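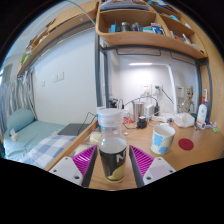

The hand-held gripper with its fingers open on either side of the bottle.

Student project teaches an arm to move a bottle
2024-10-27

"The gripper is the easy part," says the software lead of Besnard, a student project at Weswood. "You can print it, bolt it together and have it working in a weekend. The labels and the timing took us the whole of July."

Besnard started as a course assignment and continued as a club project when the course ended. The task is narrow. A robot arm has to grasp an upright bottle on a cluttered desk, lift it, and set it down on a round coaster. The arm learns this from recordings made by hand. A student holds a gripper with the same fingers as the one on the arm, performs the move, and the camera on the tool records what the fingers meet.

The students have 3932 recordings so far. Of these, 3000 are used for training. The rest are held back for testing or were thrown out, most often for a bad time stamp.

"If the finger width and the picture are off by two camera frames, you don't notice it when you play the clip," the software lead says. "The model notices. It closes early and pushes the bottle."

Soft fingers, stiff plates

The fingers have a ribbed inner structure that bends around an object when it is pressed. Each one is screwed to a flat plate. The ribs are magenta for a practical reason, according to the student in charge of hardware: the color rarely turns up on desks, so it is simple to find the fingertips in the picture and check how far apart they are.

"We tried gray first. On a gray table the tracker lost the left finger all the time. We had that color on the spool, we printed a pair, and we've kept it."

The contact pads are glued on and wear out. The team changes both together, even when only one is damaged, and writes the change in the log. A new pad grips harder than an old one, and a set of recordings that mixes the two without a note is hard to sort out afterwards.

Asked how a recording begins, the hardware student describes a fixed routine. The tool is held still with the fingers fully open. The operator then approaches at an even speed, closes, lifts, moves across and lowers. The fingers open before the tool is drawn back. Stopping halfway to correct the grip is allowed, but the clip gets a tag.

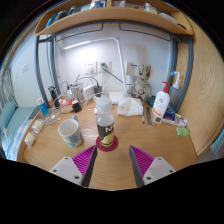
The start position is changed between recordings. So is the place of everything else that can be moved, within reason. Early on, the students left the bottle in one spot and shifted only the tool, and the trained model then reached for that spot whether the bottle was there or not.

"It had learned the desk," says the software lead. "It was a good model of one desk."

Clear plastic is the other difficulty. The upper part of a clear bottle takes on whatever is behind it, and a lamp puts highlights on the shoulder that shift as the tool moves. The label is much easier to follow. The team has considered covering the whole bottle with paper and decided against it, as the point was to handle things as they come.

Grip height is also discussed at length in the project notes. High on the shoulder, the pads have a sloping surface to hold and tend to slide up toward the cap. Lower down they have a straight wall, but the fingertips may touch the desk. The instruction to operators is to aim for the straight part and keep the tips clear of the wood.
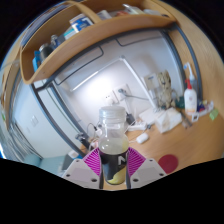 Results and what is left

In the last round of tests the arm was given 50 attempts. The students do not want to publish a success rate until the round has been repeated by someone outside the group. They will say that most failures came at the end of the move, when the bottle was set down partly over the rim of the coaster.

"Grasping is where everybody looks," the hardware student says. "Letting go is worse. One pad sticks a little longer than the other and the bottle tips."

A slower opening movement is being tried. The software lead would like a force reading in each finger as well, but that means new plates and new wiring, and the recordings already made would lack the signal.

The group plans to enter the Skatasholm student competition, in the household objects class. The rules there allow training data recorded by hand, provided that the operator's instructions are handed in with it. Besnard's run to a page and a half. A second team, from Prindby, has asked for a copy and will record its own set with mugs.

"They want the handle facing every direction," says the software lead. "I wish them luck with the tagging."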